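I gave up the car in March, when the repair estimate came in at more than 800 dollars and the thing wasn't worth much over that. Since then I've done all the grocery shopping on foot or on the 86 bus, which runs from Amside to the market on Rivas Street.

The main change is that I buy less at a time. I used to fill the trunk every two weeks and throw out a drawer of soft vegetables at the end. Now I go three times a week and carry what two hands can hold. Fruit gets eaten because there isn't much of it.

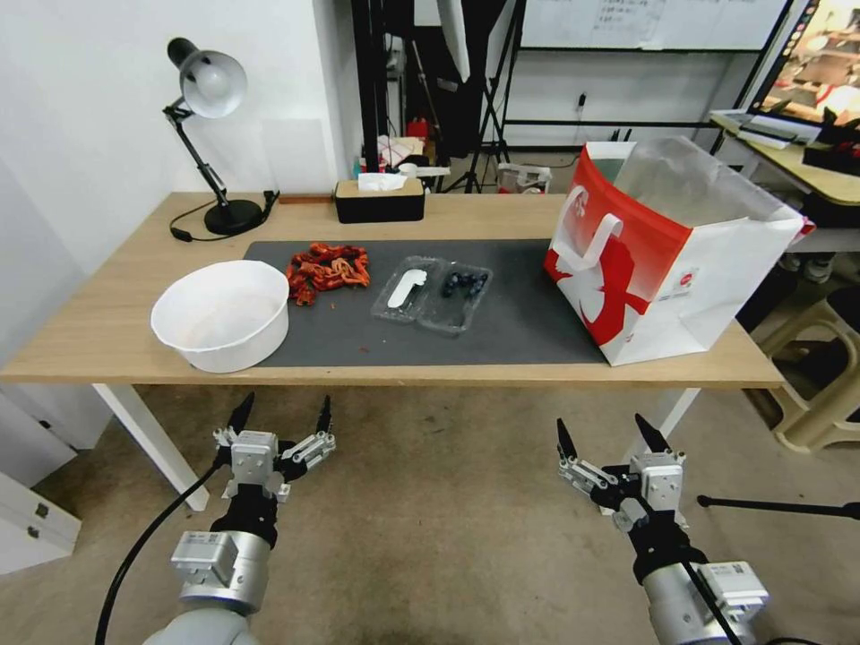
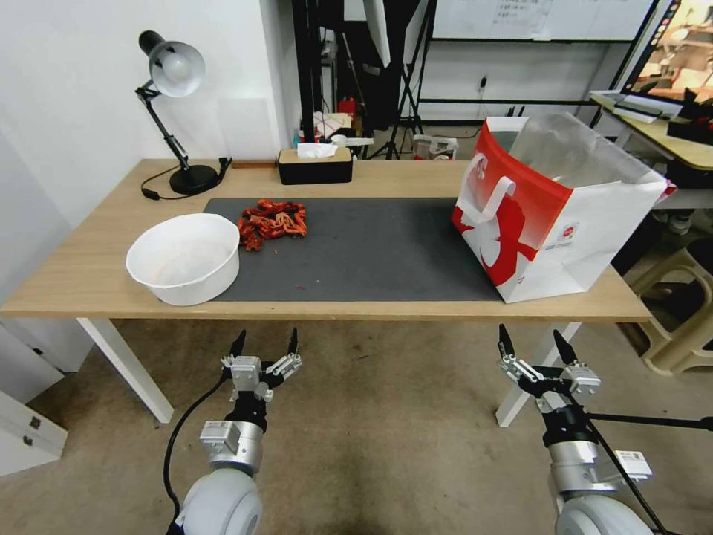

The bus has its problems. The last one back leaves at twenty to eight, and if I miss it I walk up Buncombe Hill with the bags, 122 steps at the steep end. Milk is the worst thing to carry. I switched to the small cartons, which cost more per ounce – I've decided to live with that.

My neighbor Vega Prieto still drives and offers me a seat when she goes for cat litter and paper towels. I take her up on it for rice, flour and anything in a can.

I haven't worked out what to do about winter. The stop has no shelter and the hill ices over early. I may try a pull cart, if I can find one with decent wheels for under 200 dollars.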